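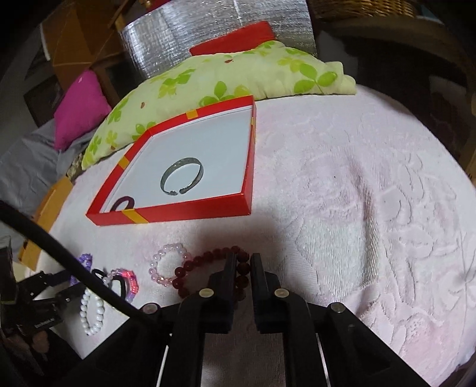 How to sort and store beaded bracelets in a gift box

I wrote this page for people who keep all their bracelets in one drawer or one bag and every morning pull out a knot. I was doing the same for many years. The method is simple, it costs almost nothing and you can finish it in one afternoon. It works for bracelets of beads on elastic, for pearl-bead bracelets, and for one or two metal bangles that have to live together with them.

I do it on the bed, on a thick blanket. My collection is not valuable. Most pieces are glass or plastic, and a few I strung by myself. If you have real gold or old family jewelry, please ask a jeweler before you clean anything.

What you need

A blanket or a towel with some texture
A gift box with a separate lid, not very deep
Soft cotton cloth, two pieces
A small bowl of lukewarm water and one drop of mild dish soap
Tissue paper, white, without print
A strip of felt or a thin sponge cloth
Scissors
A small bag for hair ties
Elastic cord, if something must be restrung

The elastic I use is from Nikier, the clear one. Any good cord will do, but do not take sewing elastic, it becomes loose very fast.

Step 1. Prepare the place

Spread the blanket flat and put the pillows to the side. A raised pattern is good here, because round beads do not roll so easily on it. On a bare table they run away at the first touch, and if a string breaks you will look for beads under the furniture until evening.

Open the box and use the lid as a tray. I always put the metal piece in first, a silver-colored cuff with a dark engraved pattern, so that it is out of the way of the beads.

Step 2. Take everything out

Everything means everything: the drawer, the bag, the bathroom shelf, the pocket of the winter coat. Lay the bracelets on the blanket one by one, flat, in an open circle. Do not throw them in a heap.

Hair ties always come with them. Mine is black and likes to wrap itself around two bracelets at the same time. Put all hair ties in their own small bag immediately. They collect hair and dust, and the hair goes into the holes of the beads.

Step 3. Undo the tangles

Elastic bracelets do not make true knots, they only pass through each other. Therefore never pull.

Hold the tangle loosely over the blanket with both hands. Find the bracelet which lies on top. Push slack toward the crossing with your fingertips until the loop becomes big, then lift the loop over the other bracelet. Go to the next crossing.

If a hair is wound between the beads, cut it with the tip of the scissors, well away from the cord. If you cannot see where the cord is, use a toothpick and pull out the hair slowly. It takes patience, but a cut cord takes much more.

Step 4. Check the cord

Do this before cleaning, not after. Stretch each bracelet very gently, only so much as you need to see between the beads. Look for:

White or cloudy places on clear cord
Thin places close to the knot
Small fibers standing out
A gap which does not close when you let go

A bracelet with any of these signs goes to the repair pile. Do not wear it "only one more time". I lost half of a bracelet on a bus in July in exactly this way.

The knot itself should sit inside a bead. If it has come out, turn the bracelet until the knot is beside the bead with the largest hole, and pull the cord a little so that it slips in again.

Step 5. Clean by type

Glossy glass or plastic beads. Dip the cloth in the soapy water, press it out well and wipe the beads between two fingers. Turn the bracelet and repeat. Wipe again with clean water and dry with the second cloth. Dark colors show every fingerprint, so my dark red one gets a last polish with a dry corner.

Frosted beads. They hold skin cream more than the shiny ones. Use the same water, but a soft toothbrush instead of the cloth. Brush around the holes. Do not use any polishing paste, or the frosted surface will become shiny in spots.

Pearl-bead bracelets. If the pearls are imitation, the color is often only a coating. A cloth which is almost dry is enough. No brush, no vinegar, no alcohol. Lay the bracelet flat when you are finished and do not hang it.

Metal bangles. Dry cloth only. In an engraved pattern the dark color is usually wanted, and silver dip can take it away. Wipe along the pattern, not across it.

Natural stones. Some do not like water. If you do not know what stone you have, use a dry cloth and stop there.

Leave everything on the blanket until it is really dry, also inside the holes. I wait 2 hours. Do not use a hair dryer, heat makes the elastic weak.

Step 6. Sort

There are many ways to sort and I have tried most of them. By color looks the nicest in the box. By size is the most practical if several people in the family share. By how often you wear them is the fastest in the morning.

I use a mixture. The bracelets for every day go in front, and inside this group I put them from light to dark: white, pale pink, purple, dark red. The ones for holidays go in the back. If you wear two bracelets together always, for example a pale pink and a dark red, store them side by side.

If you have a very big collection, make a limit for yourself. One box is enough for 39 bracelets if they stand on edge, as I found in my own box, but then it is tight and you do not see the colors any more. I keep 17 in mine and the others are in a second box in the wardrobe.

Step 7. Make the inside of the box

A gift box has a smooth inside, and the bracelets slide when you carry it. This is how I make it better.

Cut the felt to the size of the bottom and lay it in. No glue is needed if you cut it exactly.

Fold tissue paper into firm rolls, as thick as your finger and as long as the short side of the box. Put the first roll against the back wall. Stand a row of bracelets on edge in front of it. Put the next roll, then the next row. The rolls should hold the bracelets softly. If you have to push, take one bracelet out.

For bangles leave one corner without rolls. A cuff is stiff and scratches plastic pearls, so wrap it once in tissue or give it its own small fabric pouch. Ring-shaped bangles can lie flat in the same corner.

For the box I can recommend the kind with a stiff lid, covered with strong paper. Ribbon on the outside is pretty, but check that the ribbon has no loose end or glitter. Glitter goes everywhere and stays on frosted beads forever. I have also used a wooden box from Šimko. It was beautiful, but it was too deep, and all the small things went to the bottom.

Step 8. Where to keep it

Keep the box dry, dark and not hot. A closed shelf in the bedroom is good. The bathroom is bad because of steam. The windowsill is worse: sun makes the elastic break and takes the color out of dyed beads, pink and purple first.

Do not stack heavy books on the box. Do not put perfume beside it.

How to restring a bracelet from the repair pile

Put a piece of tape over the beads before you cut the old cord, so that they stay in their order. Cut a new cord at least twice as long as the bracelet. Pull it a few times between your hands before you start, otherwise the bracelet will be too big after one week.

Clip one end with a clothespin. Move the beads from the tape to the cord one after another. Measure on the wrist, and remember that big beads need more length than small beads. Make a surgeon's knot, pull it tight, put a very small drop of jewelry glue on it, and let it dry before you cut the ends. Hide the knot in a bead.

A roll of 100 meters is cheap, but clear elastic gets old also on the roll. For home use a small one is better.

Common questions

Can I keep the bracelets on a stand?
Yes, if you wear them all often. On a stand they collect dust, and a thick roll can stretch the small sizes. For children's bracelets I would always take a box.

What about bracelets with little lights or other special beads?
Never put them in water. Wipe them dry and store them on the side, where nothing presses the switch.

My elastic feels sticky.
It is old, or there was cream on it. Cleaning does not help. Restring it.

How often must I do this?
The full sorting I do twice a year. In between I only wipe a bracelet with a dry cloth in the evening and put it back in its row.

Where can I buy single beads if one is lost?
I order from Starnby, they sell by piece. At the Virkunau market there are also mixed bags, but take one bead from your bracelet with you for comparison. Under lamp light all reds look the same.

Last updated 13 October 2022. I added the part about frosted beads and corrected the cord length for restringing.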